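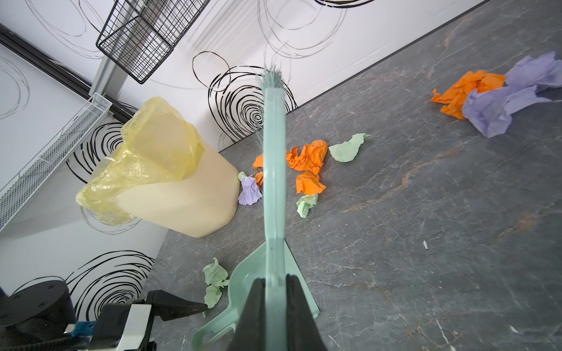

Plikudham Workrooms
Floor and waste inspection checklist, paper craft bay
Frequency: monthly. Entry below: November.

Mark each item Pass, Action or N/A. Comments are to be written at the time of inspection.

1. Brush and dustpan
Matching green set, kept in the bay. Check handles for splits and the front lip of the pan for chips.
Result: Pass
Comment: Pan takes crumpled tissue well but loose sheets stand above the rim when it is heaped. Empty before it reaches that point. Carry level.
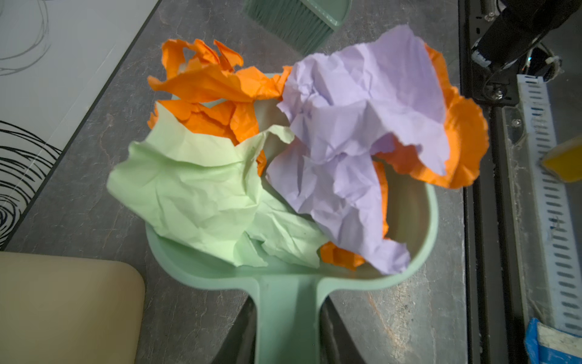 2. Floor surface
Dark grey, marble-patterned. Check for lifting edges, grit and slip risk.
Result: Action
Comment: Orange, purple and light green tissue on the floor. Pale scraps show up readily against the grey; small pieces near the wall are easily missed. Sweep from the wall outwards, towards the middle. Paper underfoot is to be treated as a slip hazard whatever the quantity.

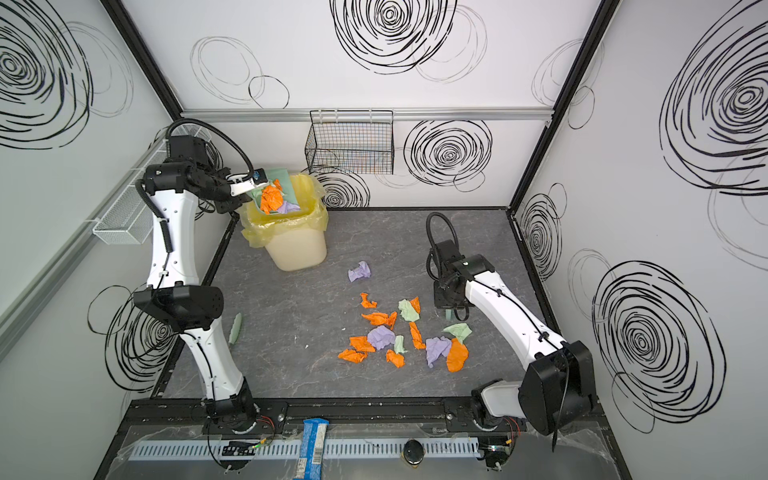
Balls of tissue may be picked up by hand. Flat pieces and fragments need the brush. Repeat the sweep if more than 3 scraps remain after the first pass.

3. Waste bin
Yellow, with yellow liner. Check that the liner is folded over the rim on all sides and that the bin stands in the back-left corner.
Result: Pass
Comment: Liner edges loose but over the rim. Change at 6 p.m. or when full. Paper waste only; no blades, pins or glue tubes. Replacement liners are in the Manzano cupboard, 100 to a roll.

4. Storage of tools
Brush and pan to be off the floor when the bay is not being swept.
Result: Action
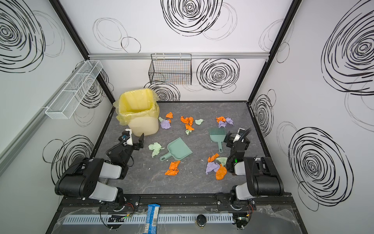 5. Wall panels
White with black scribble print. Check corner joints and wipe marks.
Result: Pass
Comment: Dry cloth only. Feda cleaner dulls the print.

6. Follow-up
Items 2 and 4 to be rechecked by 9 a.m. before the Hikari group session.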